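About Trirnero

Trirnero is a language school for adults. We teach Portuguese, Spanish and French to people who live in the area and to people who are about to move abroad for work or family. We have been teaching in the same building for 19 years.

The school was started by Eduardo Louro, who had taught evening classes at a community college and wanted a place where students could stay with one teacher for more than a single term. His first group met in a rented office over a dry cleaner. The second group started the next September, and by the following spring he had hired Joaquim Garcia to take the beginners. Joaquim is now the director of teaching. Eduardo still teaches the advanced Portuguese group and handles the placement interviews.

How we teach

Classes are small and run for 90 minutes. Most meet in the evening, starting at 6 p.m. or 7:45 p.m. There is a morning schedule for retired students and people who work nights. Every class is taught mostly in the language itself, including the first one. Beginners find this hard for two or three weeks.

We use our own course books. The Goltitby series covers the first four levels and was written by our teachers over several years, one level at a time. Each book has 12 units, with a recording for every dialogue and an answer key in the back. We revise one book each summer. Level 2 was redone most recently, and students who have the older copy can trade it in at the front desk.

Homework is short and is checked in class. We don't give grades. At the end of each level there is a conversation with a teacher you haven't studied with, and after that you either move up or repeat the last four units at no charge.
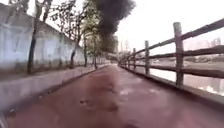
Students who need a certificate for a job or a visa can sign up for the exam course. It runs twice a year and covers reading, listening, writing and speaking in equal parts. We are not an exam center ourselves. We help with registration and tell you what papers to bring.

Classes for companies

Since our fifth year we have also taught groups at their place of work. Clornlow, a shipping company, was our first business client and still sends us its new office staff. These courses are planned with the employer and usually last six months. The teacher comes to you, and the company gets a short attendance report each month. We don't report on how well individual people are doing unless they agree to it.

The library

The reading room on the second floor is named after Abou Jaoude, the bookstore that gave us its foreign-language stock when it closed. That gift came to 651 books, mostly novels, along with some cookbooks and a good set of children's stories that beginners borrow more than anything else. Current students may take out three items at a time. The room is open from 4 p.m. until the last class ends.

Enrollment

We have 200 students in a normal term. New groups begin in September, January and April, and private lessons can start at any time. Before you enroll you'll have a free placement interview of 20 minutes, in person or by phone. Complete beginners can skip it.

A term for one level costs $169 plus the book. You can pay in two parts. If a class is canceled for low enrollment, we return the full amount or move you to another group, whichever you prefer.

The office is open from 10 a.m. to 8 p.m. during term and closes at 4 p.m. between terms. The entrance is on the side of the building, next to the bike racks. Ring the lower bell.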